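Call for Participants: Home Trial of Low-Flicker Evening Lighting

Trorach Sleep and Light Group
Study reference 2268
Closing date: Sun 24 November

The group is recruiting adults for a home-based trial of evening lighting and sleep onset. The trial compares two lamp types under normal household conditions. Both lamps are supplied by Fledby and are matched for brightness at the seat position. They differ in spectral content and in the dimming method. Participants are not told which lamp they have until data collection has closed.

Fieldwork begins in January and runs for 16 weeks per household. Applications are reviewed in the order received.

Who can apply

Applicants must be 18 or older, live at one address for the full period, and keep a regular weekday bedtime. Shift workers, people who expect to travel across time zones, and people taking prescribed sleep medication cannot be enrolled in this round. Caffeine use is permitted but must be recorded. Households with more than one eligible adult may enroll two people. They will be assigned the same lamp type and analyzed as a pair.

Renters may apply. Nothing is wired in or fixed to a wall.

What participation involves

Week 1 is a baseline week with existing lighting. From week 2, the study lamp is used as the only light source in the main evening room for the last two hours before bed. A wrist sensor is worn day and night, except when bathing or swimming. A sleep diary is completed each morning and takes 15 minutes or less. Diary entries made after noon are flagged and may be excluded.

Lamp types are swapped once, at the end of week 8. The week after the swap is treated as washout and is not analyzed, but the sensor must still be worn.

Television and phone use are not restricted. Screen time after 9 p.m. is entered in the diary in half-hour blocks.

Home visit

One visit is made before the baseline week to measure existing light levels. Readings are taken with a Radebe meter at seated eye height, facing the usual viewing direction, with curtains closed. Please leave bulbs and shades as they are normally used. The visitor will also note the finish of the large surfaces in the room. Matte paint, gloss paint and glazed tile return different amounts of light to the eye, and the correction applied to the readings depends on which is present.

Payment

Participants who complete all stages receive $440, paid in two parts: half after the week 8 swap and half on return of the equipment. Participants who withdraw are paid for completed weeks. Lost sensors are not charged for.

Data handling

Sensor and diary data are stored under a participant code. Addresses are kept separately and deleted when the equipment has been returned. Individual results are available on request after the analysis is complete.

How to apply

Complete the screening form on the Flameo portal and quote the study reference. Applicants who pass screening will be sent an information sheet and a consent form. Submitting the screening form does not commit you to taking part. 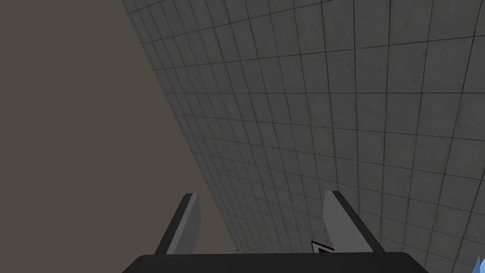

Plain surface and square tile, meeting along a straight edge.

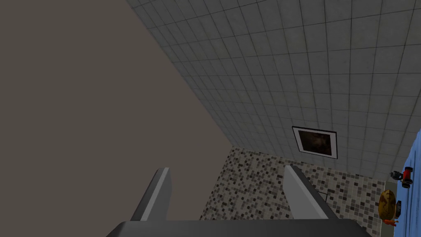 Anel Joubert wrote: I did the previous round and would do it again, but read the diary section carefully before you sign up. The noon cutoff is applied strictly and I lost four entries over one holiday weekend. Could the group confirm whether a bedside reading lamp counts as a second light source? Last time we got two different replies on that and I ended up reading in the kitchen.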